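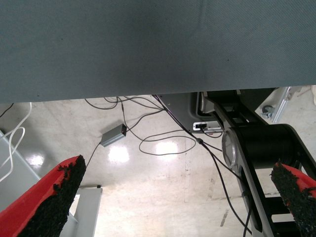

Cheap table covers, part two
Posted by jildale_jen

Fifteen quid for the Colance cover and I'm not convinced it's worth ten. The listing goes on about a "premium weave" and all I can say is that it's grey-blue, it has a fine diagonal weave and it already shows dark specks. The floor is my other gripe. It's pale glossy concrete, the lights bounce straight off it, and every scuff and streak shows. The man from Farel swore a shiny finish would hide marks. Has anyone had one that did?

kowal80
What did you expect for 15? Specks come off with a lint roller. I'd worry about the scuffs first.

jildale_jen
Tried a roller on Tuesday. Got some, not all. Not buying the "wipe clean" claim either.

Huguette Desjardins
I disagree about the floor. Ours was polished in July and a damp mop shifts most of it. Scuffs from rubber need a bit of rubbing, that's all. People give up too soon.

kowal80
Most of it, yes. Stains in concrete don't mop out, whatever the sealer tin says. I paid 28 for a bottle of Kowalchuk and could see no difference.

Huguette Desjardins
Did you leave it on for the full 10 minutes?

kowal80
Longer. Still there.

plainmat
I'd tape the cables up under the table before spending any more. You can't mop round loops of cable properly.

jildale_jen
Fair point, I'll try that. Still want my money back on the cover.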